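Tidying robots still slow on the small stuff, Pivitwood trial finds

Sunday, December 5, 2021

A robot arm that sorts mixed items out of a bin is getting better at the job but is not ready for a shop floor or a family home, according to the team testing it at Pivitwood in Travanbridge.

The trial began in June and looks at a chore most people do without thinking: taking one thing at a time out of a jumbled box and putting it where it belongs. Shops do it with returned stock, and parents do it with toys at the end of the day.

In the latest round of tests the arm made 238 attempts at picking up single objects. Staff had to step in on 24 of them, mostly when a small item had come to rest against the side of the bin.

"People expect the heavy things to be the problem," said Radka Vukčević, who leads the trial. "Lifting is easy for it. What it finds hard is a little toy tucked in next to a bigger one, or anything you can see through."
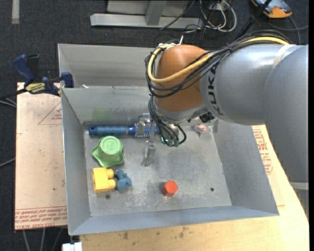
The arm's gripper at a long blue tool in the sorting bin, with a yellow toy block and other small items on the bin floor.

Each test uses a fresh mix of objects, and the arm is not told beforehand what is in the bin. Umut Taşdemir, an engineer on the team, said it would often pick the right object but take hold of it badly and have to put it down again. A person clearing the same bin was much quicker every time.

Swai, a chain of second-hand shops with six branches, is following the work. Its operations manager, Mercy Kaijage, said donated toys and tools arrived mixed together and sorting them took up a large part of the week.

"I would have one tomorrow if it could keep up with the Saturday staff," she said. "It can't yet. I was told that plainly and I was glad to hear it."

The home looks further off still. Rehema Nzioka, who advises housing providers in Urlow on equipment for older tenants, watched a session last month. She said a fixed arm and a metal bin were a long way from a living room with a rug and a dog in it, and that her tenants would want something they could switch off and push into a cupboard.

The next round of tests will run for six weeks and will add soft items, including socks and tea towels.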